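Slides 4 to 7: headsets, cables and baskets

Talk by Aranka Lengyel, Villivdale site. Allow 2 minutes for this group.

Say first that the subject is small desk kit: headsets, leads, stands. Then run the four slides without stopping.

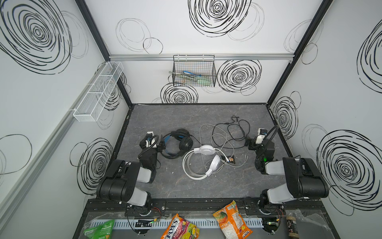
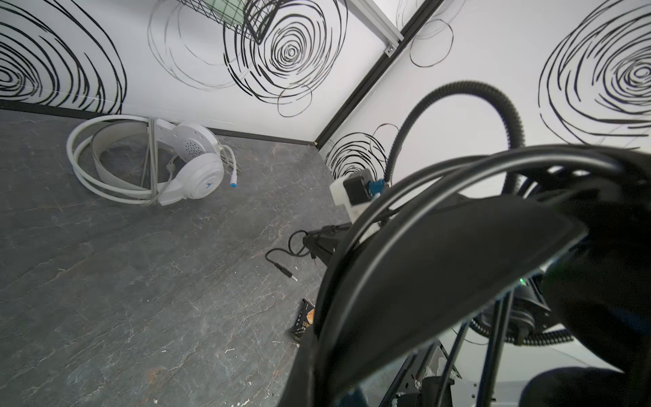
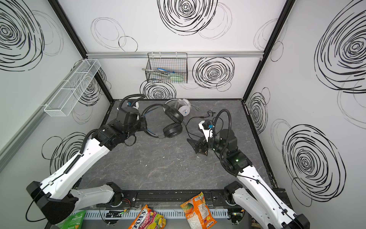
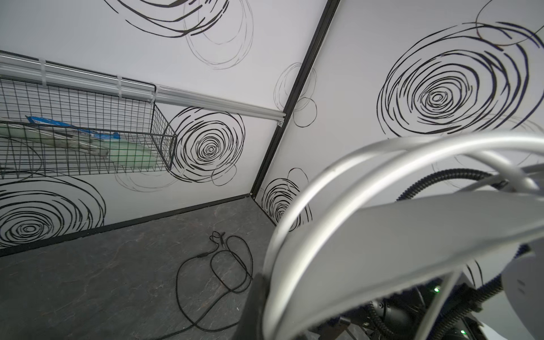
Fig. 3: two headsets, one black and one white, on the marble-patterned top with a stand.

Baskets. Point to the rails in the first slide - black grid basket at the back, long white one on the left in three sections. Both are fixed with white ties. Mention that ties are cheap but have to be cut if a basket is moved.

Cables. Second slide, white cable in overlapping loops behind the headset. Compare with the black cable on slide three, which runs across the table. Recommend loose coils, wider than a hand. Do not wrap leads round the headband.

Ear cups. Black pair has its pads facing up. Our advice is pads up or hung, never pads down on a hard top.

Figures, if asked. The October stock list ran to 3347 lines, of which nearly 200 were audio items. Roscoe Szabo has the spreadsheet.

Likely question: labels on mesh. Use tie-on tags, adhesive ones peel.

Next slide: Memon store, shelving depths.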